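Folding comes to Jovura

From April, eight of us on the laundry team swap the folding tables for hand-held grippers. You pick up a sweatshirt with two yellow fingers, and the robot at Vurport learns from it — slowly, we hear.

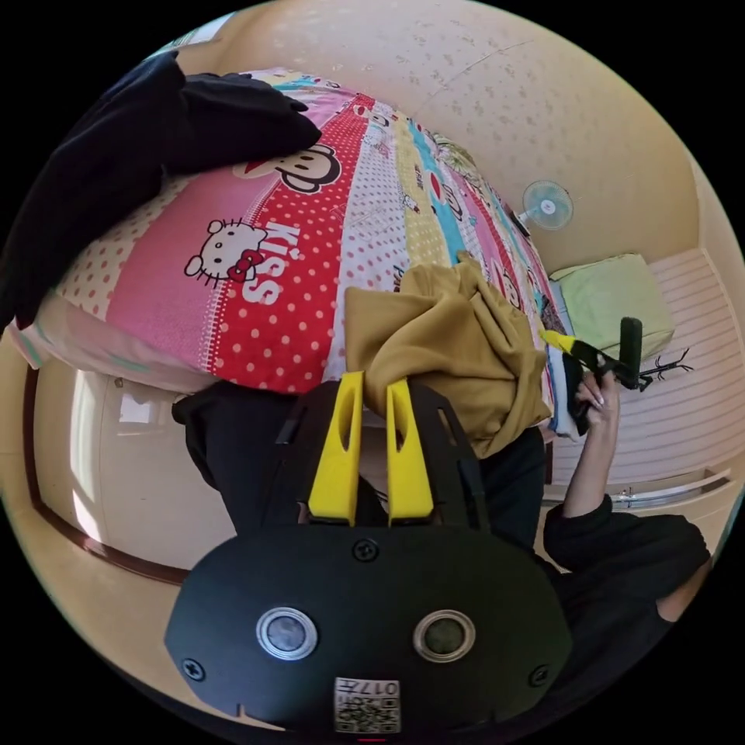
Han-gyeol Joo managed 294 garments last month by gripper and 552 by hand. The bonus scheme still counts garments. Eun-seong Yeo is taking complaints, one sleeve at a time.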